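Slide 1. Wait for the room to settle. Say who I am — Fadime Yazıcı, purchasing, Rengate — and admit that I buy giveaways for a living.

Slide 2. The tote bag order. We bought 759 totes for the March show and came home with most of them. Pause for the groan.

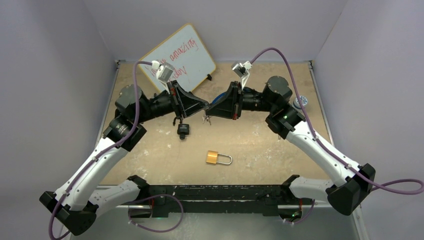
The logo was the trouble. Griltov printed it exactly as supplied, and we had supplied the version with the old phone number. Proof approved by me at 10 at night. Own up and move on.

Slide 4. What a mug costs once you add setup, freight and the second setup. Minimum run is 300. Ask who has ever needed 300 mugs. Chalerm will put his hand up, ignore him. 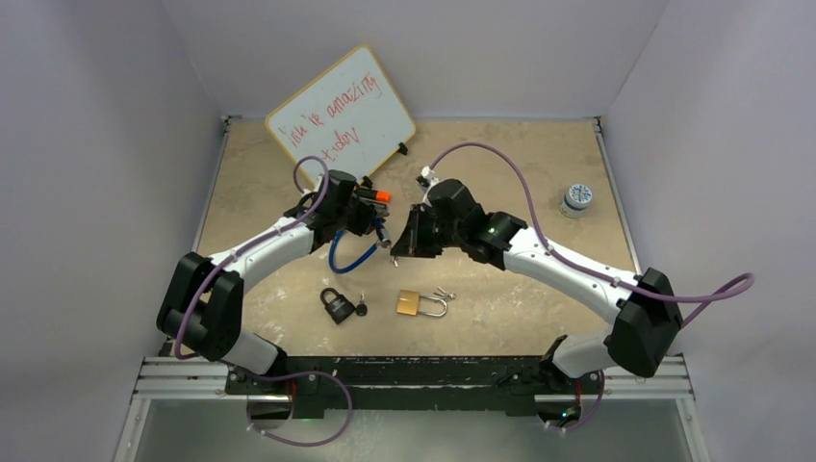 Imprint area comes next, and people always want more of it. Sales would like the slogan, the web address and all 18 branch offices on a key ring. Hold up the key ring. If you have that much to say, give away something with room to say it, like a white dry-erase board with a thin yellow-tan border — then leave the border alone.

Slide 6. Samples from Clollo. Pass them down the left side first, they never come back from the right.

Questions. If Jintana asks about the umbrellas, we're out of time.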